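Rirer cell, September, bench notes, start 7.40

Came in to find the sim twin and the real cell disagreeing again, so I put the kettle on and settled in for a slow morning with it. Hatice Tuncer had left the Gralley arm parked and tidy (bless her), and the gripper pivots were due their clean anyway. Wiped both sides, fresh grease from the Tokgöz tin, nipped up the left finger screw – it always wants a touch more than the right.

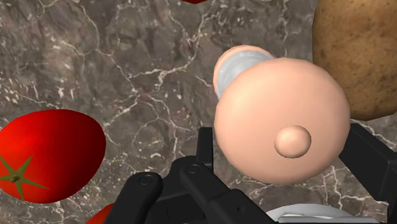
Finger offset next, as the config still had the old pads in it. I changed the entry to 21 and reloaded the gripper model, then went through the wrist view before letting anything close. With the fingers either side of the peach-coloured piece there is a small gap on the left, and the right tip sits up beside the dome's edge, so I'd like the approach nudged across a little before I trust the closing move. The potato is right up against it too, so any sideways shift wants to be a gentle one.

Saved as Genolard config 1336. Next job is 200 open and close cycles on the real one with nothing in the fingers, then check that left screw again. Hatice, the grease is back on the top shelf.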